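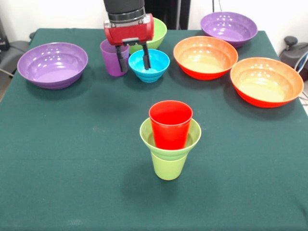 Incidencia 1161 — Manteles y vajilla de plástico, sala pequeña. El problema comunicado es que el mantel no asienta bien y que la vajilla vuelve al armario mezclada, de modo que el siguiente turno tiene que ordenarla otra vez. Afecta a la mesa arrimada a la pared blanca, la del paño verde oscuro, con los cuencos y vasos de colores encima. El cuenco morado grande, a la izquierda, está apartado del resto y conviene dejarlo así mientras se prueba, porque su diámetro no admite apilado con los pequeños. Prioridad baja. Estado: en curso.

Abierta el 9/26/22. Asignada a Leszek Wróbel.

Síntomas comunicados
El paño se desplaza hacia el borde delantero al arrastrar piezas. Los vasos apilados se atascan y hay que separarlos con las dos manos. En el armario Pendmont la balda inferior no cierra si se guardan cuencos de dos tamaños en la misma columna.

Comprobación 1. Mantel
Medido el paño extendido: 198 cm en el lado largo. La ficha de Skustov indica la misma cota, por lo que se descarta encogimiento en lavado. Queda una marca clara horizontal hacia la mitad, pliegue o roce, no determinado. Se plancha por el revés a temperatura media. La marca se atenúa pero no desaparece. Se coloca debajo una base antideslizante Zellik recortada a medida. Sin desplazamiento tras 20 arrastres con un cuenco lleno de agua.

Comprobación 2. Vasos
El atasco se reproduce solo cuando se apilan recién lavados. Con secado completo salen sin esfuerzo. Se descarta deformación del borde. Acción: escurrir boca abajo y no apilar hasta el turno siguiente.

Comprobación 3. Armario
Holgura de la balda inferior insuficiente para la columna mixta. Se sube la balda una posición. Los cuencos con anillos en la pared exterior van juntos, los lisos aparte, y el grande solo en la balda superior. Cierra sin presión. Pendiente rotular las baldas.

Notas
El proveedor Wieczorek ofrece reposición de vajilla suelta, pero con pedido mínimo. No se solicita: no hay piezas rotas. El anterior aviso por este mantel es de julio y se cerró sin medir nada — por eso se repite el trabajo completo.

Pendiente
Rotular baldas. Repetir la prueba de arrastre después del próximo lavado del paño. Si la marca central sigue visible, dar la vuelta al mantel y anotarlo en esta misma incidencia, sin abrir otra.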